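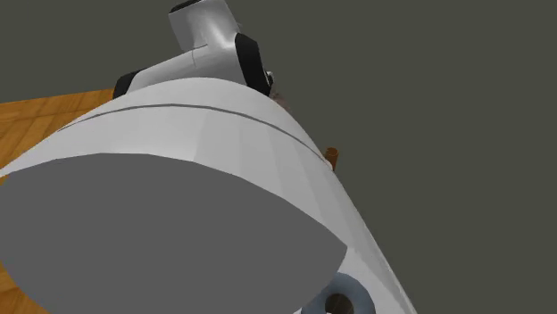
R. Magalhães
Acoustics lead, Drestent

Slide 1. Reverberation in school dining halls. Start with the question from the Drernis office: why do repeat readings in the same hall disagree?

Slide 2. Survey covered 14 halls, 1,271 decay curves. All taken unoccupied, tables folded. Five source positions per hall.

Slide 3. Spread is worst below 250 Hz. Few modes, so position matters more. Average over positions before fitting, and quote the band.

Slide 4. Ceiling panels. Mean absorption was fine on paper. Halls over 700 cubic metres still missed target. Side walls are parallel and bare; flutter echo audible on a hand clap. Play clip.

Slide 5. Nirnine method, revised March. Skip the derivation if short of time.

Questions. Expect one on occupied levels. No data yet.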